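Tuesday's muddle with the Nirnell arms began when a loose cable snagged a drawer handle, and the left arm carried on pulling (what a racket!). So, a few tips from me before you let yours near the washing-up:

1. Find the stop button first, and keep a hand by it.
2. Look over every cable loop and plug before switching on, and tuck in any that could reach a handle. 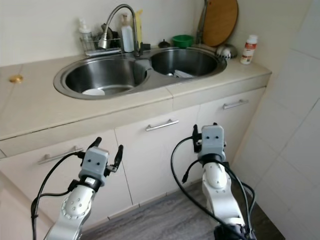
3. If one does catch, stop both arms, switch off at the wall, then free it gently by hand.

Adesuwa Eze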